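女子腰旗橄榄球队的第一位女教练：一个赛季的跟队观察
体育管理课程学生项目报告

这份报告写的是Koltstead女子腰旗橄榄球队。说起来，我们小组选题时争了很久，有人想写赛事转播，有人想写球场草皮，最后是组员Matěj Koubek说，他住的那条街拐过去就有一支球队，刚换了教练，不如去看看。我们就这么去了，一看就是大半个赛季，现在想起来还挺舍不得的。 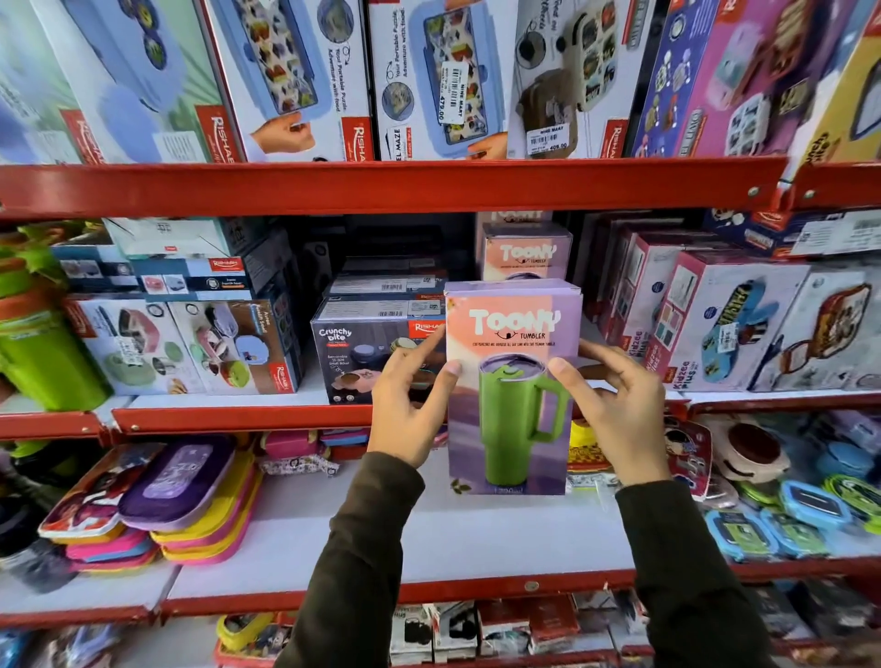

阅读时间：3分钟

一、我们怎么做的

球队一共15名注册队员，大多白天要上班，训练只能放在晚上。我们跟了训练，也跟了主场比赛，每次都带着笔记本坐在替补席后面（风真的很大，建议学弟学妹多穿一件）。访谈对象是主教练Mared Nicholas和助理教练Rhodri Skyrme，另外还和几位队员聊过，她们希望不写名字，我们照办。

原本打算发问卷，印都印好了，后来发现大家训练完只想回家吃饭，收回来的没几份，写得也潦草，所以这部分数据没有采用。指导老师Iestyn Probert看过后也同意以访谈为主。
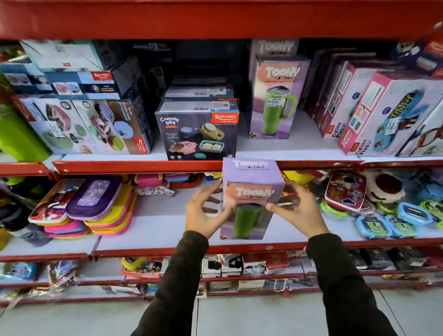 栏目：校园体育

二、教练带来了什么

Mared教练自己打过多年外接手，来Koltstead之前在Jasinel俱乐部带过防守组。她上任后的第一件事，是把原来厚厚的战术手册减到两页。她跟我们解释，队里有人学球还不满一年，背二十几个跑位只会越跑越慢，先把三条基本路线跑熟，传球的人和接球的人心里都踏实。

我们一开始不太懂，觉得这样会不会太简单了。看到对Fekent的那场比赛才有点明白，下半场队员几乎不用回头看场边，开球前互相点个头就各自散开了。那场最后还是输了，可是更衣室里的气氛比上一场赢球时还热闹，有位队员一边拆护踝一边给我们画刚才那次进攻的路线，画得满纸都是箭头。 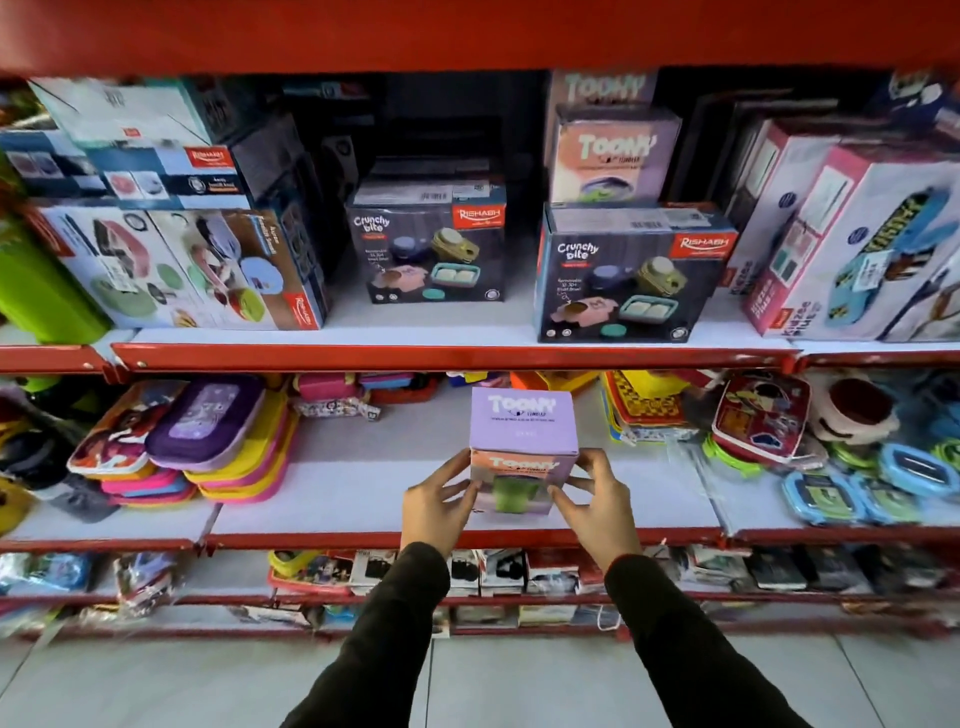
双手拿着一只TOONY水杯的包装盒

Rhodri助教负责体能，话不多，但记得每个人的旧伤。他把冲刺训练拆成小段，中间插进传接球，队员都说比从前绕场跑圈有意思多了。也有不同的声音：一位老队员觉得新的安排对四分卫照顾太多，防守组练得不够。我们把这个意见转达给了教练，她很认真地听完，第二周就给防守组单独加了一段时间。

三、遇到的困难

场地是最头疼的。球队和一支少年足球队共用一块场地，协调人Caradog Powell每周都要重新排表，碰上下雨还得再排一次。3月1日（星期日）那次训练就临时挪到了室内馆，馆里不能长传，教练干脆让大家练了一晚上的摘旗，练到后来笑声比哨声还响。

经费方面，Guzmán体育用品店提供了一部分腰旗和训练用球，客场的交通费由队员分摊。我们本来想做一张完整的收支表，可惜早几个月的单据没有留全，只好放弃。 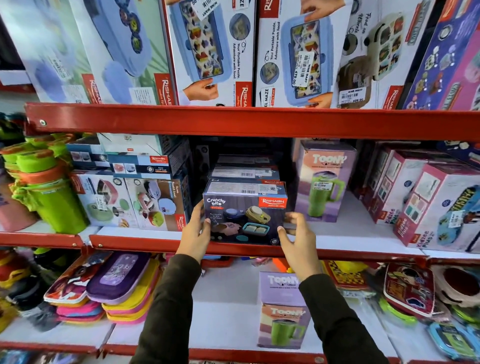

红色货架前，RISHABH午餐盒的深蓝色包装

四、一点体会

我们最初的题目叫“女教练的领导风格”，写着写着觉得太大了，一支球队、一个赛季，实在撑不起这样的题目。能写下来的，是训练内容怎么变、队员怎么看这些变化。几位队员提到，以前有疑问多半憋着，现在会在热身时直接问；至于这和教练是不是女性有多大关系，她们说法不一，我们也不敢替她们下结论。

下一组同学如果想接着做，建议早点开始，最好从选拔那天就跟起，也请记得把每次训练的出勤抄一份。球队五月还有一次公开训练，Mared教练说欢迎大家来，带双合脚的钉鞋就行。

最后谢谢全队的耐心，特别是教我们摘旗的那几位，我们到现在还是摘不到。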